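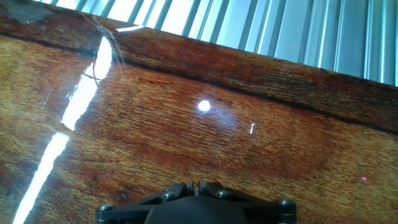

The polished table top and its darker border

Girkness Orchard Association
Minutes of the July meeting

Present: Stamatia Psarras (chair), Aisyah Khoo, Yusri Govindasamy, Soledad Escobar, Tihomir Stan (minutes), and a good turnout of members, several of whom signed the sheet so enthusiastically that I can't read them. If your name is missing from the list, do tell me and I will put it right.

Apologies had been received from the Stutevach growers, who were picking cherries and quite right too.

Stamatia opened the meeting at 7.15 pm and thanked everyone for coming out on such a lovely evening when there must have been watering to do.

1. Minutes of the last meeting

Agreed, with one correction. The ladder lent to the school was the tripod ladder and not the long one, which is still in the shed where it always was. Yusri asked that the tripod ladder come back before September and Aisyah kindly offered to ask.

2. Matters arising

The gate at the lower end has been rehung and now shuts with one hand. Members who use it with a barrow said what a difference it makes, and there was a warm round of thanks to Yusri, who would only say that the hinges were second-hand.

The wasp nest in the old plum is being left alone. It is well above head height and the tree won't be picked this year. Soledad will hang a sign on it for visiting families.

The water butts ran dry twice in June. We had a long and very friendly talk about whether a third butt would help or whether we simply need to use the cans more sparingly, and I think it's fair to say that both sides had a point. Yusri will look at the guttering on the shed, as a good deal of rain seems to be missing the butts altogether and going down the back wall.

3. Condition of the trees

Soledad gave her usual thorough report, having walked the whole orchard the evening before with her notebook. The June drop was heavy on the cookers but what is left is sizing up nicely. There is some scab on the row nearest the lane, worse on the leaves than on the fruit, and she would like the fallen leaves raked up properly this autumn and taken away instead of being left in heaps by the hedge. (I confess the heaps were mine.)

The young Stulus trees are doing well, all except the one by the bench, which has canker on the main stem. Soledad has cut back to clean wood and will look at it again in August. There was some discussion of whether to take it out now. Aisyah spoke up for giving it the summer, and this was agreed without a vote.

Summer pruning of the trained trees along the wall will be done over the next few weeks. Anyone who would like to learn is very welcome to join in, and there are spare secateurs, although if you have a pair you are fond of please bring those.

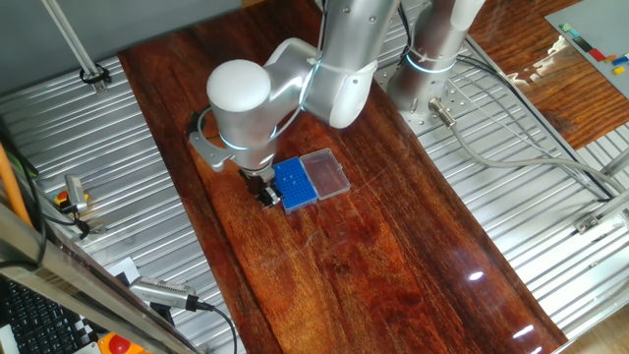 4. Money

Yusri took us through the accounts. We have £3000 in hand, the greater part of it from last year's juice and from the plant stall in May, which did better than any of us had dared to hope. The insurance is due in September and the mower will want a service before it is put away.

A member asked whether we might spend a little on a decent bench for the top of the slope, where the view is. Everybody liked the idea. Yusri will find out some prices, and Stamatia reminded us that Rahman, the timber yard, has been good to us before with offcuts and might be worth a friendly call.

Subscriptions stay as they are. There are 17 still to come in for this year and Yusri would be grateful not to have to knock on doors.

5. Apple Day

This took up most of the evening, as it does every year, and I have tried to put down what was settled and leave out the rest.

We will run from 11 am until 3 pm. Last year we went on until five and the last hour was mainly packing up around people who were still eating cake. The press will go under the big walnut again, with the scratter beside it and the washing tubs nearer the tap, so that nobody has to carry wet crates across the path where the little ones run about.

Members may bring their own apples for pressing, up to 30 kilos each household, washed, and with the bruised ones already picked out. Aisyah asked that this be written in capitals on the poster, after the bucket of mostly mud we were given last time. Bottles can be bought on the day or you can bring clean ones with proper lids.
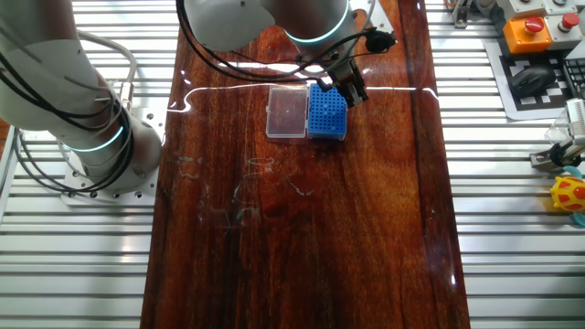 Soledad will do the naming table for people who have an old tree in the garden and would like to know what it is. She asks for several apples from each tree, with stalks on, and preferably a leaf or two, and she would like it understood that she can't promise an answer for every one. Somebody suggested a photograph board alongside it for trees that have since been lost, and Stamatia has a box of her mother-in-law's pictures of the old Stutevach orchards that she will sort through.

Cakes: the same arrangement as before, with a list by the door. Please say on the label if there are nuts in it.

Music: the fiddlers have said yes, provided they can be in the shade.

If it rains we carry on with the press under the tarpaulin and move the cakes indoors. Tihomir to check the tarpaulin for holes.

6. Any other business

Aisyah has been asked by the infants' teacher if the class might plant some bulbs under the hedge in the autumn. Warmly agreed.

A pair of green gardening gloves, rather good ones, has been in the shed since the spring. They are on the hook if they are yours.

Dogs were raised again. The feeling of the meeting was that dogs on leads are welcome, and that the person with the spaniel probably knows who they are by now.

The meeting closed at 9.05 pm, with tea and the last of Soledad's gooseberry fool.

Next meeting in September, same place, same time.

Actions
Aisyah: tripod ladder; poster wording; reply to the infants' teacher
Yusri: guttering; bench prices; subscription reminders
Soledad: sign on the plum; canker on the Stulus by the bench; naming table
Stamatia: call to Rahman about timber; old photographs
Tihomir: tarpaulin; moving the leaf heaps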